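The metal bowl stays
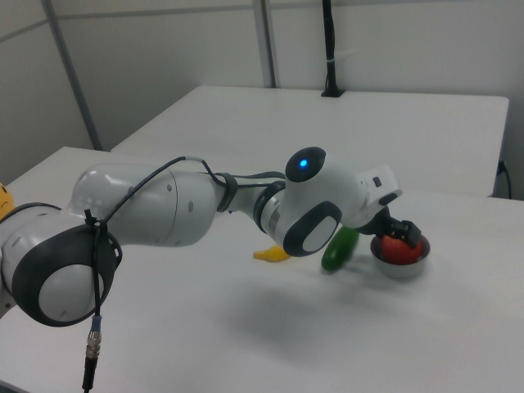

Posted by Liette Ouellet | 20/03/2020 | Filed under: kitchen, clearing out

Ok quick one, kettle's on. Finally picked a bowl. Silver-grey, rounded rim, small enough to live on the white table and not get in the way. Had 3 in the cupboard and the other two are going in the Beaudoin box with the chipped mugs.

Keys? Mandarins? Haven't decided. Mum says lollies, obviously.

Still to do: the drawer under the stove, the tea towels (6 of them, why), and teh spice shelf. Might get to the spices tonite. Might not.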